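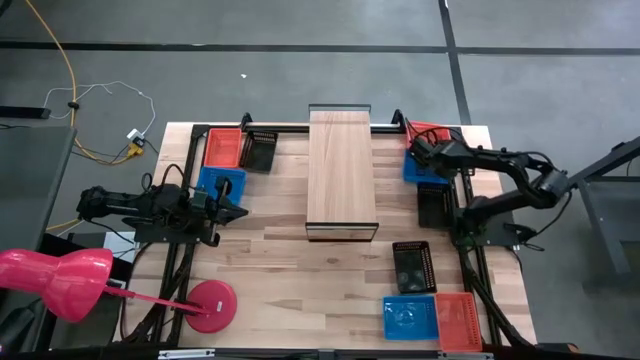

I've been running Vora on our two-arm table since July, and enough people have asked me whether it's worth the money that I'm finally writing it up. Short version: I'm keeping it, I grumble at it most days, and the calibration tool alone nearly pays for the license.

If you haven't come across it, Vora is a planning and control package for two arms sharing one workspace. You give it the arm models, the camera calibration and a list of things you want moved, and it works out who goes where and when so they don't tangle. We were on Combridge before that (the old version, with the config files that ran on forever), so that's what I'm comparing it to throughout.

Our job is tray sorting. Red, blue and black plastic trays, nine of them in three groups, with a tall wooden box in the middle that both arms have to work around. The box matters a lot for this review. It's the thing that broke our old planner over and over, and it's the reason I went shopping in the first place.

Setup took me a Saturday. Importing the arms was easy, and the wizard picked up our joint limits without any typing, which made me far too cheerful. Then I got to the collision scene. Vora wants every fixed thing entered as a box, a cylinder or a mesh, and the editor is slow and fiddly. I entered the tall box, the rails, the crossbar and its brackets, and then forgot the desk lamp completely. The planner happily sent an elbow through the spot where the lampshade would have been, in simulation, thank goodness! So add your lamps. There is a "scan from camera" option that is supposed to fill all this in for you, and it found the big box perfectly well and made a lumpy mess of everything thin. I ended up deleting most of it and drawing the rails by hand.

Calibration, on the other hand, is lovely. You jog the arm to a handful of poses, it nudges you if they're too similar, and it shows the leftover error as colored dots right on the camera view. With Combridge I used to print a number, squint at it and hope. My colleague Yurani Cuervo, who had never calibrated anything in her life, did the second arm by herself while I was at lunch.

Now the planning. I ran the same batch on both packages, 176 tray moves each, same start layouts. Combridge gave up on 37 of them, nearly all with one arm reaching toward the far corner past the box. Vora gave up on nine. It's also quicker to admit defeat, so you aren't sitting there watching a spinner. What I like best is how it handles sharing. One arm can stay folded low on its side while the other stretches right out to the back, and you can set how polite they are to each other with a single slider. I leave mine a bit past the middle. All the way up and they wait for each other forever, like two people at a door.

Tray detection is fine on red and blue. The black baskets are where it struggles, especially the ones with holes in the walls, and a shiny reflection on the bottom of a tray can throw the pose off by a few degrees. Wilmer Apaza wrote us a little plug-in that masks out the bright spots before the detector runs, and the plug-in interface was decent enough that he had it going in an afternoon. I do wish something like it came in the box.

And then cables. Vora knows nothing about them. It plans for the links and the gripper and that's it, so a perfectly legal path can still drag a loop of wire across a tray. You can fatten up the links by hand to leave some room – I did, on the wrist and elbow – but then you lose reach in the tight spots. Support told me a cable model is "being looked at," and I have heard that one before from other people.

A few smaller gripes. The log files are huge (one long run left me with 932 of them, all named by timestamp). Undo in the scene editor only goes back one step. The dark theme makes the collision warnings almost unreadable, so I've gone back to the light one.

Price is 105 a month for a two-arm seat, and the Betancur add-on for force control is extra. I tried the add-on for a week and didn't keep it, since we're only lifting trays and don't need that kind of touch. If you're doing insertion work you may feel differently.

Four stars from me. If you have one arm and an open table, save your money and stick with whatever you've got. For two arms and something tall in the middle, I'd get the trial, build your own collision scene by hand and give it your nastiest corner first.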